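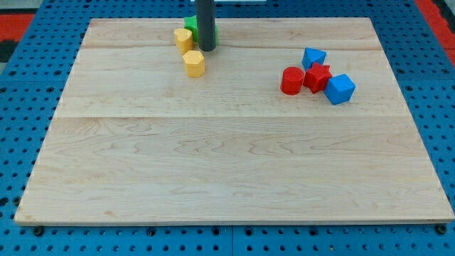 1 min read

Riltside Woodshop list
Subject: Re: Re: glue-up, pale board

On a January evening at 9:42, a list member wrote:
> Is that the maple from the Penora order? I can see a seam straight
> across the middle. Also, why are there toy blocks on it?

Yes, Penora maple, glued up from several planks, and thank you for finding the seam. There's a fainter one toward the far edge if you'd like to collect the set. I could have matched the grain better. I could also have gone to bed.

The yellow hexagons and the green block are from the Tapia box, which has 42 pieces when my household hasn't been near it. The board is going to be a play surface, so they may as well get acquainted.

It's lying on the blue pegboard until I decide about feet. Finish will be plain oil, 16 hours between coats, whatever the Stindden can says.

Does anyone have a 2000 grit sheet to spare? I'll trade offcuts, seams included.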